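Notes from the Cida winter talk on unpaid care work and workplace policy. Speaker: Desmond Crenshaw. Moderator: Jaqueline Gallegos.

1/ Crenshaw surveyed 354 fathers in the Solís district in September. Response rate was low for men over 50, so he does not report that group separately.

2/ Main finding: 26 percent took any leave after a birth. Median length was 2 weeks. The legal entitlement is 6. 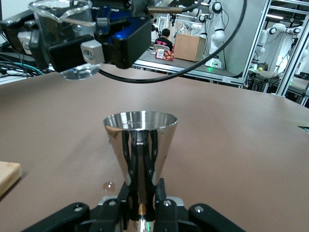

3/ The gap is not explained by income. It narrows where the direct supervisor is a man who took leave himself. He calls this a peer effect but did not test for self-selection.

4/ Gallegos asked about single mothers on shift contracts. Not in the sample. A second survey will cover them.

5/ Recommendation: record leave by default, with opt-out in writing. Cikine already does this for salaried staff.

6/ Slides go to registered attendees. Corrections to me, please.

© Cida Forum | Contact | Back to top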